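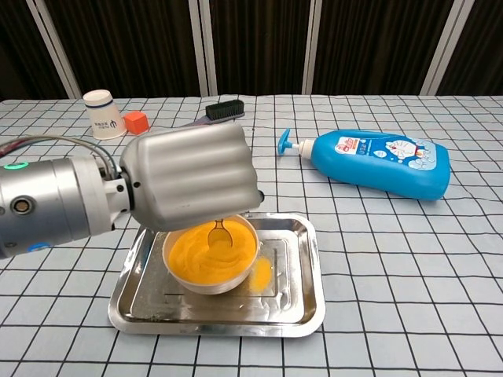 The recipe called for a bowl of turmeric, and she had written it down that way because that was how her aunt had said it over the phone. A bowl. She had asked what size bowl and her aunt had said the white one.

She had the white one now. It had come in a box from the apartment on Braltell Street along with the steel tray, a sieve, three jars with no labels and a dish towel from a hotel. Her brother had driven the box over on Sunday and left it with the neighbor downstairs. He hadn't put a note in it.

The first jar was cumin. She could tell that from the lid. The second was something she took for fennel, until she bit one and it wasn't. The third was yellow, so yellow it was nearly orange, and when she tipped it into the white bowl it came almost up to the rim. So that was what her aunt meant. The bowl was the measure. The jar filled the bowl and the bowl filled the jar.

She set the bowl on the tray and looked for the spoon.

The dish was a rice her aunt made when people came back from somewhere. She had made it when her brother came back from the navy and when their mother came back from the hospital the first time. It took most of a day. The yellow powder was not all turmeric, according to the phone call. Part of it was dried orange peel and part of it was a chile from Arrieta, where the aunt had lived for six years before anyone in the family was old enough to remember it. You did not use the whole bowl. You took three spoons from it for the rice and then you left the rest on the table while you cooked, uncovered, and put it back in the jar when the plates were washed.

"Why do I leave it out?" she had asked.

"So you can add more."

"Do you ever add more?"

"No," her aunt said.

She took the first spoon and leveled it with her thumb. Some of it fell on the tray. She took the second and some of that fell too, in the same place, and she left it there. Her aunt would have wiped it up with a wet finger and put the finger in her mouth. She tried that later in the afternoon and had to drink a glass of milk.

The onions went in at two. She cut them the way she cut all onions, which was badly, and they browned at different speeds. She turned the burner down. She washed her hands at the sink and the yellow stayed in the creases of her knuckles, so she washed them again and it still stayed. It would be there for her shift in the morning. She worked the front counter at Celler, a shop that sold tile, and her hands were the part of her that customers looked at, because she was always holding up a sample.

She read the directions again. She had taken them down on the back of an electric bill, 113 dollars, and the numbers of the bill showed through the paper and got mixed up with the numbers of the recipe. She had written "21" by itself in the margin and couldn't think what it was for. It could have been minutes. It could have been cloves. She counted the cloves in the little bag she had bought at the Emo market and there were nowhere near that many, so she decided on minutes.

At twenty-one minutes she lifted the lid. The rice was hard in the middle. She put the lid back on and called.

"What's the twenty-one?" she said.

"What twenty-one?"

"In the recipe. You said twenty-one."

Her aunt thought about it. There was a television going behind her, and somebody pushing a cart in the hall.

"That's the bus," her aunt said. "I was telling you the bus. For when you come see me."

She wrote "bus" next to the number. Then she asked how long the rice should cook and her aunt said until it was done, and asked whether the bowl had gotten there all right. There had been a chip in it, her aunt said, on the bottom where it didn't matter.

"It's fine," she said. She hadn't looked at the bottom and couldn't now, with the bowl full.

"And your brother? Did he come up?"

"He left it downstairs."

"He was double-parked," her aunt said.

"Did he tell you that?"

"No. But he always is."

She stood with the phone for a while after they hung up. Then she added a cup of water to the rice, although the recipe said never to add water, and it took it up quickly and began to smell like the apartment. She had not expected that. It was the stairs she thought of first, before the kitchen. The smell used to get as far down as the mailboxes, and you knew on the way in that somebody was back.

By five it was done, or it was as done as she was going to get it. The bottom had stuck. The top was good. She ate a plate of it standing up and then put another plate on the table and sat down and ate that one too. It needed salt. The chile came in late, the way it always had, after you had already swallowed.

There was a great deal left. The recipe had no amount for one person. She filled two containers and put one in the refrigerator. She held the other one for a minute with both hands, because it was warm, and called her brother. It rang long enough that she started working out what she would say to the machine.

"I made the rice," she said when he picked up.

"Who's back?"

"Nobody. I just made it."

He didn't say anything. She could hear his turn signal.

"It stuck on the bottom," she said.

"I like the bottom."

"I know you do. I've got some for you. There's a space right in front of the building, I can see it from here."

He said he was across town and it would be half an hour, maybe more with the bridge. She said that was all right. She got a fork and began scraping the pot, trying to bring the crust up in one piece, and when it broke she put the pieces on top of the rice in the container and left the lid loose so they wouldn't go soft.

Then she washed the plates. When the last one was in the rack she picked up the yellow jar and went to the table, and stopped with the lid in her hand. He might want more on his. She put the jar down next to the tray and left the bowl where it was.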